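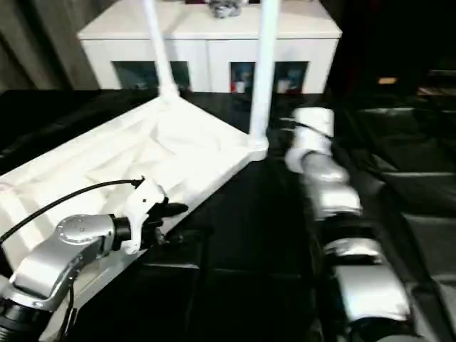

El mobiliario plegable y la fatiga de la bisagra

Por Souad Zerouali

Una mesa plegable rara vez falla por el tablero. En los talleres de Morsy, donde se reparan piezas de alquiler para ferias y mercados, la avería más frecuente está en la articulación de la pata: holgura en el pasador, ovalización del taladro y, en último término, rotura del soporte.

El mecanismo es conocido. Cada apertura somete la bisagra a un esfuerzo lateral para el que el soporte no suele estar dimensionado. Si la pata se despliega tirando del extremo, el brazo de palanca es máximo y la chapa trabaja a flexión. Khairul Lau, técnico de mantenimiento, recomienda sujetarla a un palmo de la articulación y acompañarla hasta el tope.

En junio, el taller revisó 232 mesas procedentes de una misma empresa de alquiler, Sudach. Casi 200 presentaban holgura apreciable a mano. La mayoría se corrigió con un casquillo de poliamida y un pasador nuevo; en 20 hubo que sustituir el soporte completo, operación que obliga a retirar los remaches y repasar el alojamiento.

Mahmoud Gaber, responsable de compras de Sudach, admite que el coste de la reparación no se contemplaba en la tarifa. «Se amortizaba el tablero y lo demás se daba por incluido», explica. La empresa aplica ahora dos revisiones por temporada, con registro por unidad.

El almacenamiento influye tanto como el uso. Apiladas en horizontal, las mesas inferiores soportan la carga sobre los herrajes. En vertical y con separadores, el peso recae en el canto, que la tolera mejor. Conviene además limpiar la articulación en seco antes de aplicar lubricante: la grasa sobre polvo de obra forma una pasta abrasiva que acelera el desgaste del taladro.

Para el pasador, Lau prefiere acero inoxidable con arandela a ambos lados. El zincado resulta suficiente en interior.

Compartido 20 veces · 2 comentarios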